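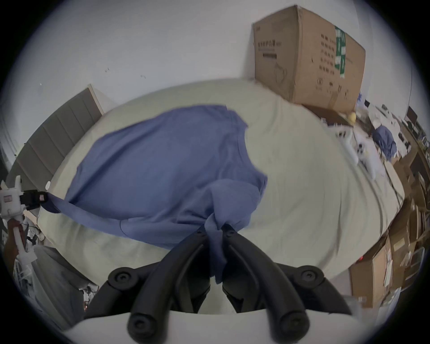 ¿Pueden los radiadores de hierro fundido funcionar con una caldera de baja temperatura?
Los radiadores de hierro fundido admiten calderas de condensación y otros generadores de baja temperatura, siempre que el número de elementos se calcule para la temperatura real de impulsión. A menor temperatura del agua, mayor es la superficie de emisión necesaria para cubrir la misma demanda de calor.

NOTA DE PRENSA

Trirnlow presenta Brenis, su nueva gama de radiadores de hierro fundido para la rehabilitación de viviendas

Martes, 26 de julio de 2022. Trirnlow, empresa dedicada a la fabricación y distribución de emisores de calefacción por agua, anuncia el lanzamiento de Brenis, una gama de radiadores de hierro fundido por elementos concebida para instalaciones en edificios antiguos, viviendas rehabilitadas y alojamientos de pequeño tamaño. La colección estará disponible a través de la red habitual de distribuidores y del programa de asistencia a instaladores que la compañía puso en marcha en mayo.

La gama se compone de 2 modelos, de dos y de cuatro columnas, que comparten el mismo perfil de fundición y los mismos accesorios. El modelo de cuatro columnas tiene una altura de 611 mm, elegida para permitir su colocación bajo la mayoría de los antepechos de ventana sin necesidad de modificar la obra. El de dos columnas, de menor fondo, está pensado para pasillos, vestíbulos y dormitorios en los que el espacio libre de paso condiciona la elección del emisor.

Todos los radiadores Brenis se suministran montados de fábrica y probados a presión. El cliente indica el número de elementos en el momento del pedido y recibe la pieza lista para su conexión, con los tapones, las reducciones y el purgador instalados. Las uniones entre elementos se realizan mediante manguitos roscados, lo que permite ampliar o reducir un radiador con posterioridad si cambian las necesidades de la estancia. Trirnlow recomienda que esta operación sea realizada en todo caso por un instalador autorizado.

Uno de los objetivos principales del proyecto ha sido facilitar la sustitución de radiadores existentes. El equipo técnico de la compañía revisó las distancias entre conexiones más frecuentes en instalaciones de calefacción central de distintas épocas y adaptó a ellas las cotas de la nueva gama. Para los casos en que las tomas no coincidan, se ofrece un juego de prolongadores del mismo acabado que el radiador.

«En una rehabilitación, el radiador suele ser la última pieza que se decide y la primera que plantea dificultades cuando llega a la obra», declara Fongchan Wannasri, directora de producto de Trirnlow. «Hemos querido que el instalador disponga de las cotas definitivas desde la fase de proyecto y que el propietario pueda conservar el carácter de la vivienda con un emisor preparado para los sistemas de calefacción de hoy».
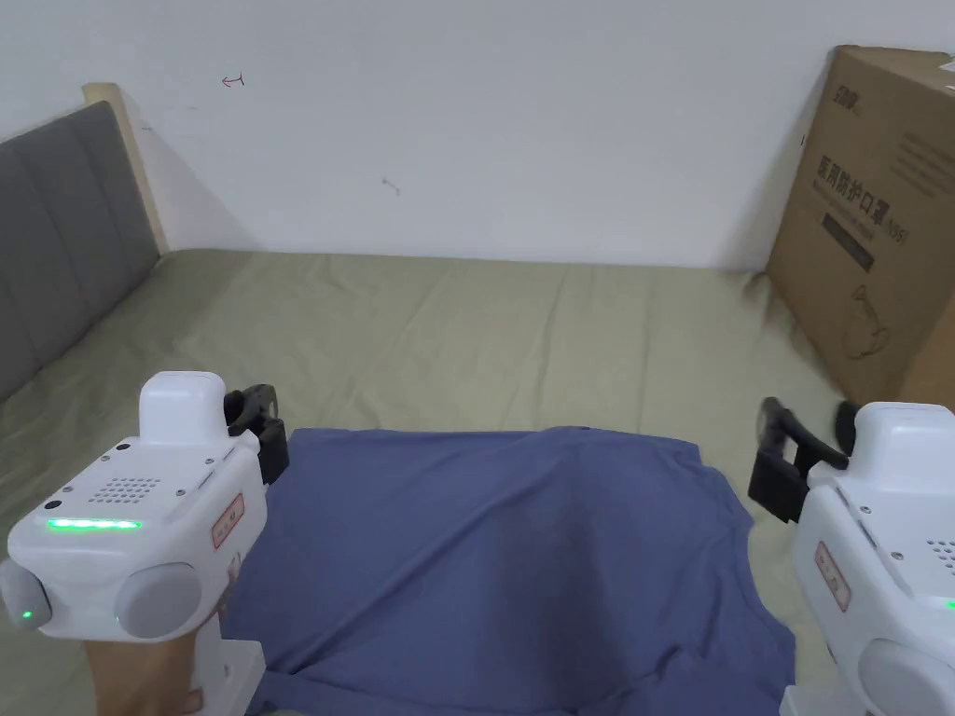 Wannasri subraya asimismo la importancia de un cálculo correcto de la potencia. «El hierro fundido tarda más en alcanzar su temperatura de servicio que el acero o el aluminio y también tarda más en cederla. Esa inercia resulta muy adecuada para viviendas de uso continuado y con muros gruesos, pero exige una programación distinta. Un radiador mal dimensionado no se corrige subiendo el termostato», añade.

Con este fin, la documentación técnica de Brenis incluye tablas de emisión por elemento para diferentes saltos térmicos, entre ellos los correspondientes a una temperatura de impulsión de 70 °C. Las tablas recogen además el contenido de agua y el peso de cada elemento, datos imprescindibles para comprobar la capacidad del vaso de expansión y la resistencia del forjado o del tabique. En suelos de madera y en tabiques ligeros, la compañía aconseja el uso de los modelos con patas integradas, complementados con fijaciones de seguridad a la pared.

Los radiadores se entregan con imprimación o con acabado definitivo. La carta de acabados comprende tonos mate, satinados y metalizados, así como un acabado de hierro pulido con protección transparente. Los pedidos con imprimación están destinados a los clientes que prefieran pintar las piezas en obra, para lo cual deberá emplearse un esmalte apto para superficies calientes. Trirnlow recuerda que la aplicación de capas sucesivas de pintura atenúa el relieve de la fundición y recomienda eliminar las anteriores antes de repintar.

Junto con los radiadores se comercializarán las válvulas Petchrat, disponibles en versión manual y termostática, en escuadra y en recto. Su cuerpo de latón se ofrece en los mismos acabados metalizados de la colección. La línea Petchrat incluye detentores, embellecedores para tubería y soportes murales, de modo que el conjunto pueda solicitarse bajo una única referencia de pedido.

La distribución de Brenis contará con la colaboración de Bovico, empresa de logística y almacenaje que gestionará el envío de las piezas de mayor peso. Bovico ha destinado a este acuerdo una superficie de 3.366 metros cuadrados en su almacén principal, en la que se mantendrán existencias permanentes de las configuraciones más solicitadas. Los pedidos de medidas estándar saldrán directamente desde estas instalaciones, mientras que los acabados especiales se expedirán desde la planta de Trirnlow una vez concluido el proceso de pintura.

Las entregas se realizarán a pie de calle y en palé. El servicio de subida a vivienda podrá contratarse de forma adicional, previa comprobación de los accesos. La compañía solicita a los clientes que informen con antelación de la existencia de escaleras estrechas, ascensores de capacidad limitada o restricciones de circulación en la zona. Cualquier desperfecto visible en el embalaje deberá hacerse constar en el albarán antes de la firma.

El programa de asistencia a instaladores comprende la revisión de cálculos, la resolución de consultas sobre compatibilidad y el acceso a los planos acotados de todos los modelos. Las solicitudes de revisión deberán acompañarse de un plano de la vivienda, la superficie y altura de cada estancia, la composición de los cerramientos y el tipo de generador previsto. En instalaciones existentes se pedirá también el diámetro de las tuberías y, cuando sea posible, información sobre el estado del circuito.

A este respecto, el departamento técnico insiste en la conveniencia de limpiar el circuito antes de conectar radiadores nuevos a una red antigua. Los lodos acumulados pueden obstruir las válvulas termostáticas y reducir la emisión de los elementos inferiores. La garantía de Brenis queda condicionada a la limpieza previa de la instalación y al empleo de un inhibidor de corrosión compatible con los materiales del circuito, extremos que deberán acreditarse mediante el certificado del instalador.

Los distribuidores interesados en incorporar la gama a sus exposiciones pueden solicitar el muestrario de acabados y una sección de exposición de cada modelo a su delegado comercial. La tarifa, las fichas técnicas y las instrucciones de montaje se facilitarán por el mismo conducto.

Sobre Trirnlow
Trirnlow diseña, fabrica y distribuye radiadores y accesorios para instalaciones de calefacción por agua. Su actividad se dirige a instaladores, estudios de arquitectura y distribuidores especializados, con particular atención al mercado de la rehabilitación residencial.

Contacto para medios
Departamento de Comunicación de Trirnlow

Noticias relacionadas
Trirnlow abre su programa de asistencia a instaladores
Válvulas Petchrat: nuevos acabados para tubería vista
Acuerdo de almacenaje y distribución entre Trirnlow y Bovico
Cómo preparar un circuito antiguo antes de cambiar los radiadores
Guía de mantenimiento de radiadores de hierro fundido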